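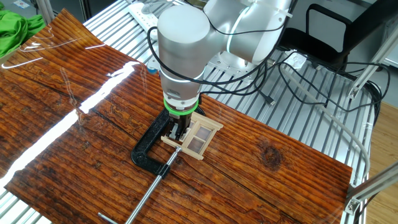
Clamp Party (Skernholm)

The Clamp Party was a satirical political party active in the city of Skernholm and the neighboring township of Hirnden. It was formed in December in response to a dispute over speaking time at city council meetings and dissolved after contesting two local elections. The party never held a seat. Its best result was 671 votes in the Hirnden ward, where it finished ahead of one established party.

Background

Skernholm is governed by a council that sits in public session. Under the standing rules in force at the time, members could speak without limit on any item listed for discussion, and items not reached by the close of a session were carried over to the next. A proposal to resurface Arsenault Street was carried over in this way at five meetings in a row. Local newspapers covered the delay at length, and the council received a petition asking for a limit on speeches. The petition was itself placed on the list for discussion and carried over.

The founders of the party had all signed the petition. They registered the party shortly afterward, giving as its stated purpose "to hold the council still until the glue dries."
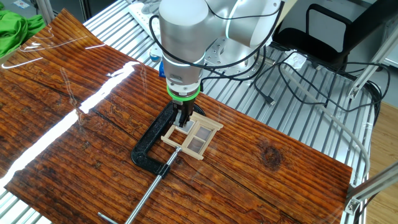 Platform

The party's printed platform contained four points. The first called for every speech to end when the speaker repeated a sentence. The second would have moved council sessions to Arsenault Street until the road was repaired. The third proposed that carried-over items be given a birthday party by the members responsible. The fourth was left blank, with a note that it had been carried over to the next edition.

Although the platform was written as a joke, candidates usually answered serious questions in a serious manner. In a questionnaire sent to all parties by the Pidton Courier, the Clamp Party supported longer library hours and a published record of how each member voted. It opposed the sale of the former ferry office. Its answers on taxation consisted of a recipe for split pea soup.

Name and symbol

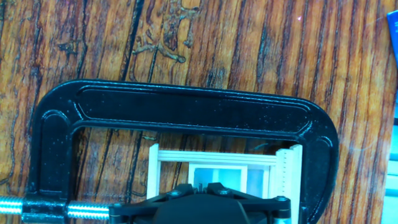 The party was first registered as the Skernholm Association for Shorter Remarks, a name that proved too long for the ballot paper. The present name was adopted at a meeting in Hirnden and refers to the tool used to press glued parts together. For its symbol the party took a plain black C-clamp, with a long straight bar, rounded corners and a channel running along the outer face of the body. The election office asked for the channel to be removed from the drawing on the ground that it would not print clearly at small size. The party agreed, and then used the full drawing on all of its posters.

Elections

In its first election the party ran candidates in Hirnden only. The campaign consisted mainly of street meetings at which each speaker was allowed one minute. In the second election it entered every ward, but support fell sharply. Commentators in the local press attributed the decline to the council's adoption of a time limit on speeches, which had removed the party's main complaint. The limit was passed without debate.

Dissolution

The party voted to dissolve on Thursday, February 25, 2021. Its remaining funds were given to the Skernholm public library. The motion had appeared on the agenda of an earlier meeting and been carried over.

Reception

Opinion on the party was divided. Supporters credited it with raising turnout in Hirnden and with drawing attention to a procedural fault that the larger parties had left alone. Critics argued that it took votes from candidates who had campaigned for the same reform before the party existed. A later editorial in the Pidton Courier held that both views were fair and recommended that the soup be made with less salt.

See also

Arsenault Street resurfacing dispute
Local elections in Skernholm
Satirical political parties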